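Harju compares two grippers for picking mixed objects from a bin

January 26, 2026

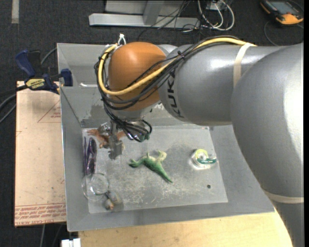
The automation workshop Harju has started a comparison of two grippers for bin picking, and the first results were given to its partner companies this week. The question is a simple one: which of the two tools should be used when the objects in the bin are all different from each other, and when the robot has not met them before.

The first tool is the two-finger gripper which the workshop has used for several years. The second is a newer model from Stirnach, with longer fingers and softer pads. Both are mounted in turn on the same KUKA arm, and they are driven by the same controller, so that the difference in the results should come from the gripper and from nothing else.

"In earlier years we changed the gripper and the software at the same time," said Esko Honkanen, who leads the tests. "Afterwards we could not say which change had helped us. This time we wanted to go slowly."

The objects are mostly ordinary things from homes and offices. There are toy animals, a green dinosaur among them, glasses with dark lenses, a clear round container and a tape dispenser. Honkanen's group selected them for their difficulty. A clear container is hard for the depth camera, and glasses offer very few good places to hold. The toys are easier to see, but their legs and tails give the planning software many possible grasps, and not all of them are good.

So far the group has recorded 2135 grasp attempts, divided evenly enough between the two tools that they can be compared. One attempt begins when the arm leaves its waiting position above the bin and ends when the object is released. If the object falls on the way, the attempt is counted as failed, also in the case that the gripper had a good hold in the beginning.

With objects in the middle of the bin, the two grippers performed almost the same. The differences came near the walls. The walls of the bin are tall and sloping, and a wide tool may touch them before the fingers reach the object. The longer fingers of the Stirnach gripper were a clear help in these places. The older gripper often had to give up the attempt, and the planning software then looked for another object.

On the other hand, the older gripper was better with thin and flat things. Its fingers are stiff and close with the same force every time. The soft pads of the newer model bent a little when they met the floor of the bin, and thin objects were sometimes pushed away and not picked up. Honkanen believes that harder pads may correct this, and a set of them has been ordered.

The cables have also taken some time. A gripper with its own sensors needs more wires than a simple one, and these must follow the arm through all its movements without pulling or catching. According to Honkanen, the group has changed the route of the cables on the wrist 11 times since the work began. Ties and straps are still used, as they are quick to open when the tool is changed. A change of tool takes some eight minutes when everything goes well.

"A customer would not accept this kind of wiring in a factory, and we would not offer it," Honkanen said. "For tests it is practical. We can see each cable and we can reach it."

The camera and the controller were kept the same during the whole first part. The software that selects the grasp comes from Clida, and its settings were locked before the first attempt was recorded. Hilkka Kallio, who is responsible for the data, said that this was the most difficult rule to follow.

"When you see the arm make the same mistake many times, you want to correct the setting at once," she said. "But then the older results would lose their value. We wrote the ideas in a list, and the list is now quite long."

Kallio has also looked at how often the camera lost the clear objects. The reflections from the metal walls were a bigger problem than expected, especially in the afternoon, when the light in the hall is different. In the second part of the work, the group will try a second camera from a lower angle. It will be tested first with the older gripper, and only after that with the newer one.

The comparison is paid for together by Harju and Futard, a packaging company which would like to use robots for sorting returned goods. Returned goods come in all shapes, and the same two products seldom follow each other on the line. Futard has not decided yet whether it will buy any of the equipment. The company has asked for one more test, in which the bin is filled much higher and objects lie on top of each other.

That test is planned for March. Before it, the group will repeat a part of the first attempts with the harder pads. Kallio is also preparing the recorded attempts so that the partner companies can look at them without special programs — at the moment, each file has to be opened at the workshop.

Companies that have their own objects they want to see tested can contact Hilkka Kallio at Harju. The objects should fit easily between the fingers of both grippers, and they will not always be returned in the same condition.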